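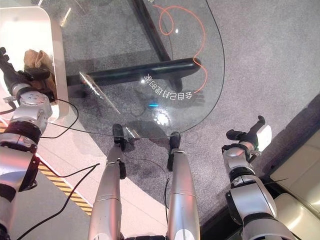

PREMISES INSPECTION CHECKLIST WITH COMMENTS
Skonard Business Center, Level 2 meeting and display suite
Inspection date: 7/10/22
Floor area covered: 2,716 square feet
Checklist reference: 263

Ratings: S = satisfactory. A = attention needed. U = unsatisfactory, area to be closed until corrected. N/A = not applicable.

1. Exits and escape routes

1.1 Exit doors open fully from the inside without a key: S
1.2 Exit signs lit: A
Comment: The sign over the east stair is dim on one side. Replace the lamp and test the battery backup at the same visit.
1.3 Corridors clear to full width: A
Comment: Folding chairs were stacked against the wall outside the Treteo Room. Tenants have been reminded in writing that the corridor is not storage space. The chairs are to go back to the closet at the end of each booking.
1.4 Evacuation plan posted and current: U
Comment: The plan still shows the partition removed last October. The posted copy was taken down during the inspection -- a corrected plan must be in place before the suite reopens.

2. Fire equipment

2.1 Extinguishers mounted, sealed and tagged: S
2.2 Pull stations unobstructed: S
2.3 Sprinkler heads free of paint and hanging items: A
Comment: Paper decorations were tied to one head in the Hirvonen Room. Removed. The booking conditions already prohibit this and should be read to the tenant again.

3. Floors and stairs

3.1 Carpet flat, with no loose seams: A
Comment: The seam near the pantry door has lifted. Taped as a temporary measure. The contractor, Prundden, is to re-glue it.
3.2 Stair treads and nosings secure: S
3.3 Handrails firm: S
Comment: The lower bracket on the west stair was loose at the previous inspection and has been refastened.
3.4 Entrance mats lie flat: S

4. Electrical

4.1 Outlet covers in place: S
4.2 Extension cords not used as permanent wiring: U
Comment: One cord was run under the pantry door to supply a refrigerator. The refrigerator is to stay unplugged until an outlet is installed on the correct side of the wall.
4.3 Panel clearance kept: S
4.4 Cables kept off walkways: S

5. Furniture and fittings

5.1 Tables stable, with no rocking: S
5.2 Glass edges free of chips: S
5.3 Fasteners seated and covers closed on metal fittings: S
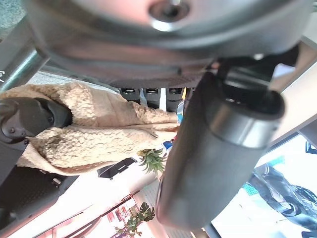 Item 5.3. Bolt recessed in metal housing.
5.4 Shelving anchored to wall: A
Comment: The tall unit in the Hirvonen Room has one anchor missing. Load limit is 300 pounds until it is replaced.

6. Washrooms and pantry

6.1 Hot water within set range: S
6.2 Floor drains clear: S
6.3 First aid kit stocked: A
Comment: Adhesive bandages low, eyewash past its date.

7. Follow-up

Items rated U must be corrected and reinspected before the suite is released for bookings. Items rated A must be closed within 20 working days. The tenant's representative is to return the signed action sheet to the Skonard building office -- copies sent by e-mail are accepted. Disputed ratings must be raised in writing, quoting the item number.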